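用了快一个夏天，来还一下欠大家的 Trurnora 升降桌长评。

先交代背景：我从七月开始在家办公，原来那张桌子是租房时房东留下的，高七十几公分，我坐着写一下午肩膀就耸到耳朵边上去了。群里有人问我最后买了哪张，我当时说“等我用一阵再讲”，然后就一直拖到现在（对不起！）。这篇有点长，想到哪写到哪，赶时间的可以直接拉到最后面看我给谁推荐、不给谁推荐。

## 为什么是它

其实我最开始看中的是 Barasa 那张。门店里摸过，桌板厚实，边角打磨得很舒服，颜色也正，就是那种不发红的胡桃色。但是它最低只能降到七十二公分，我个子矮，这个高度对我来说还是高，脚下得再垫一块东西，那我买升降桌图什么呢。Demetti 也看过，降得够低，可是控制器做在桌板正中间，抽拉键盘架装不了，我又偏偏有个用惯了的键盘架舍不得扔。

Trurnora 是朋友 Přemysl 推给我的。他在布尔诺做家具测评的小网站，我俩认识好多年，他给我发了一大段语音，大意是：“电机中等，桌架很好，桌板别买他家的。”我听了前两句，没听第三句，桌架桌板一起下了单。后面会讲到这件事的代价。

价格是 826 欧，含桌板，含送到楼下。注意是楼下。

## 收货和安装

星期六早上八点多送到的，两个箱子。桌板那箱还好，扁扁的一片，我一个人能立着挪。桌架那箱是真的沉，我和邻居 Ľubomír 两个人抬上三楼，中间歇了两次，歇的时候他跟我讲了一路他家阳台漏水的事。要是你家没电梯，下单前先找好人，别学我在楼道里一户一户敲门。

说明书是图示的，几乎没有字，画得倒挺清楚，就是第 9 步和后面那步的横梁方向画反了（或者是我看反了，但我倒过来看了三遍，还是觉得它画反了）。我照着图装完，发现线卡在横梁外侧，一降桌子就会夹到，只好拆下来重装。整个过程从早上折腾到中午，中间吃了一顿泡面。

几个装的时候的小经验：

- 先把地方腾出来再开箱。桌架得倒扣着装，桌板要正面朝下平放，占的地方比你想的大得多。
- 底下垫条旧毯子。我用的是搬家时剩的泡沫纸，结果滑来滑去，桌板边上蹭了一道。
- 螺丝先全部带上，别急着拧死，最后统一拧紧。
- 附送的那把小内六角扳手能用，但手会疼，有电动螺丝刀的拿出来，档位调小一点。
- 控制盒的线插到底会有一声“咔”，没听到就是没插好。我第一次通电没反应，吓得差点打客服电话，拔下来重插就好了。

翻面那一下一定要两个人！装完以后整张桌子的重量都在你手上，腿又长，一个人翻容易别到桌腿。Ľubomír 那会儿已经回家吃饭了，我又把他叫了回来，欠他两瓶酒。

## 升降到底怎么样

这部分我是满意的。双电机，升起来声音不大，我先生在隔壁开会，说完全听不见。从坐姿升到站姿用十几秒，中途不抖，到位的时候有个轻轻的缓冲，杯子里的茶晃一晃，没洒过。

记忆高度有三个，我设了坐、站，还有一个是给我女儿画画用的，最低那档。她现在放学回来第一件事就是去按那个按钮，看桌子慢慢往下走，能按五六回。（遇阻回弹这个功能我用一个靠垫试过，碰到就停，再往上退一小截，挺灵的。但我还是开了童锁，长按三秒，建议有孩子的都开上。）

站起来以后稳不稳，是大家问得最多的。我的感受：坐姿高度稳得像普通桌子，升到一米零几也没问题，再往上，打字用力的话显示器会轻微晃。我先生一米八七，他站着用的时候能感觉出来，我个子够不着那个高度，所以对我没影响。你要是个子高，打字又重，去门店试一下再说。

承重标的是 100 公斤。我没拿秤去较真，桌上常年堆着两块屏幕、一台打印机、一摞字典和一盆很重的龟背竹，升降都没见吃力。

## 桌面摆得下多少东西

我买的是一米六宽的。原先纠结过一米四，还好没省那点钱。两块屏幕用支架夹在后沿，前面的空间一下子就宽敞了，左边放台灯和水杯，右边可以摊开一本 A4 的稿子，中间键盘照打。

说到支架，顺便吐个槽，这张桌子后沿下面有一条加强梁，离桌边很近，夹具口太深的屏幕支架夹不上去。我第一个支架就这么退了，换了一个浅口的才行。买之前量一量，你需要桌沿往里至少留出五公分的空。

理线槽是送的，一条网状的金属槽，挂在桌板下面。容量一般，放一个插线板加两个电源适配器就满了。我又自己加了魔术贴，把多余的线绑成一捆贴着桌腿往下走。记得一定要留余量，桌子升到最高的时候线会绷直，我有一次忘了，直接把台灯插头给拽掉了，屋里黑了一下，女儿笑了半天。

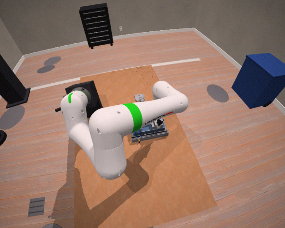
*白色机械臂，大臂上绕着一圈亮绿色的宽带。*

## 现在讲桌板

好，代价来了。

桌架我可以给到很高的分，桌板就……唉。Přemysl 说得对。表面那层摸着像是哑光的，头一个星期觉得高级，之后就发现它特别吃手印，手腕常放的那块已经油亮油亮的了，用湿布擦完是干净的，过两天又回来。热杯子放上去会留白圈，有的过一晚自己退掉，有一个到现在还在，我拿花盆压着。

还有边角。四个角都是直角，没怎么倒圆，前臂压久了会有一道红印。我现在在前沿铺了一块大的毛毡桌垫，正好把手印和压痕两个问题一起盖过去了，桌垫是在小店 Dranedness 买的，灰色，厚度刚好，鼠标在上面走也顺。这块桌垫我倒是可以无脑推荐，掉一点点毛，头一周用粘毛滚筒滚几遍就好了。

如果让我重来一次，我会只买桌架，桌板去木材店裁一块实木的，自己上木蜡油。桌架上的孔位是长条形的，对各种尺寸的板子都挺宽容，板厚两公分以上就行，太薄的话螺丝会顶穿。

## 客服和售后

中间出过一次故障，某天早上按什么都没反应，屏幕上跳一个 E 开头的代码。我写了邮件，当天下午就有人回，让我断电十分钟，再长按下降键，一直按到桌子到底、轻轻弹一下为止，等于重新校准。照做了，好了，后来没再犯过。

回信的人语气很好，还附了一段操作视频。就是官网上的常见问题写得太简略，这种重置的办法明明可以直接放上去，省得人干着急。我把步骤抄在便利贴上，贴在了桌板底下，留给以后的自己。

质保说是桌架和电机五年，桌板两年。保修卡要在收货后 16 天之内上网登记，藏在箱子里一张很小的纸上，很容易跟泡沫一起扔掉，大家拆箱的时候留意一下。我是翻垃圾袋翻出来的。

## 用下来身体有没有变化

这个真的因人而异，我只讲自己的。肩膀好多了，主要应该归功于能降到合适的高度，手肘终于可以平着放。站着办公我原本雄心勃勃，第一天站了三个多小时，第二天脚底板疼得下不了床。现在是上午站一会儿，午饭后困的时候再站一会儿，改稿子坐着，打电话站着，这样刚好。

地上最好铺块软垫，光脚站硬地板受不了。我用的是女儿小时候的爬行垫，剪了一块，上面还有半只长颈鹿。

腰的话，老实讲没什么区别，我的腰痛是椅子的问题，下一笔钱要花在椅子上了。有好椅子推荐的请留言，预算别太吓人，坐垫别太软，扶手要能调低的那种。

## 推荐给谁

**适合：** 个子不高、被普通桌子害苦了的人；家里有人开会，需要电机安静的；打算自己配桌板、只想要一副靠谱桌架的。

**不太适合：** 一米八五以上又习惯站着猛敲键盘的；没有电梯也没有帮手的；想一次到位、对桌面手感很讲究的，那还是去看 Barasa，贵一点，但是那块板子是真漂亮。

桌架给四星半，扣的半星是那条碍事的加强梁。桌板给两星半。合起来算三星半吧，每天都在用，也没有想换的意思，只是每次端着热茶坐下来，都得先找杯垫。

有人问过键盘架能不能装：能，控制器在右边，中间是空的，我那个老键盘架的滑轨装上去刚刚好，螺丝要换短一号的。还有人问异味，桌板开箱有一点，开窗散了几天就没有了，桌架没味道。别的问题继续留言，我晚上哄完孩子会来回。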